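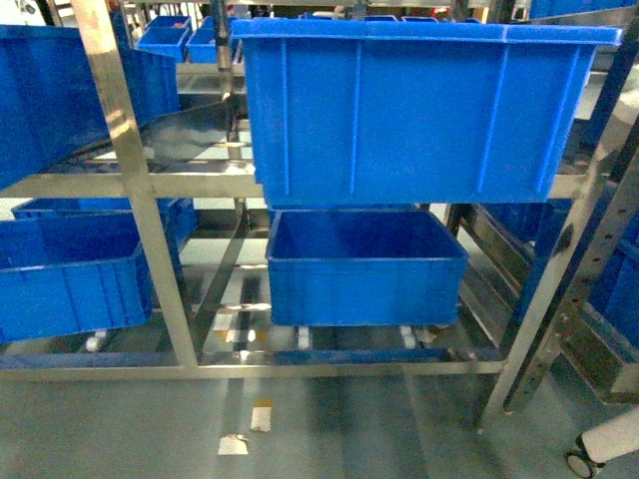

Blue crates, sloping rack, Cunton, first thing.

A thread on writing house rules for robots working around flow racks. I've now been through two versions of ours and have the grey hairs to show for the first.

Version one had a rule that said "the robot shall handle crates safely". Everyone signed it. You could have signed it on behalf of a horse.

So Anika Lyons, who runs the floor at Wivorness and has read more standards than is good for a person, sent it back with one word in the margin: "How?"

Fair. Version two starts with the rack. Crates on sloping rails with rollers want to go downhill, all day, and have no interest in your risk assessment. If a robot lets go of one before it's settled, gravity finishes the job in its own style.

Rule 1, then. No release until the crate is sitting on its rails and the gripper has felt the weight go. A timer doesn't count. We had a timer. It was a very confident timer.

Rule 2. Big crates up top, small ones underneath, and a robot may not "improve" this. Ours worked out that the small ones also fit upstairs and was rather pleased with itself. The people who had to reach for them were less pleased.

Rule 3 is the floor. Scraps of paper count as an obstruction. Yes, tiny ones. Yes, I know the wheels would go over them. There are two white bits down by the rack in that photo and under version two somebody picks them up before anything drives in.

Trinity Nguyen-Tran argued against rule 3 for most of an afternoon, on the grounds that if a robot can't cope with a label backing it has no business in a warehouse. I agree with her. I also kept the rule. Label backings get on to rollers and camera covers and then I get phoned.

Rule 4. Anything on castors is either in use or parked in its bay. "Just there for a minute" isn't a state we recognise. Half the arguments about who was in whose way come down to something on wheels that had been just there for a minute since June.

Rule 5, my favourite, four words long: people reach in first. If a hand is going into a bay, the robot waits, and it waits back from the rack where you can see it waiting. Hovering at someone's elbow is technically stopped and feels like being queued behind by a fridge.

Someone asked why we don't just point at the published safety standards and go home. We do point at them. They tell you plenty about the machine. They're quieter about Jeon, our night shift supplier, sending crates with a slightly different rim.

(The Cunik gripper held the new rim fine, if you're wondering. It just wouldn't let go of it. Rule 1 was working beautifully and we had a robot holding a crate for over 5 minutes like someone else's baby.)

So there's a note on rule 1 now: if it can't let go, it calls a human and stays put. No shaking.

The "no shaking" was added later.

Version two is two sides of A4. Anika wants it on one. Currently losing that fight, will report back when the font size gets silly.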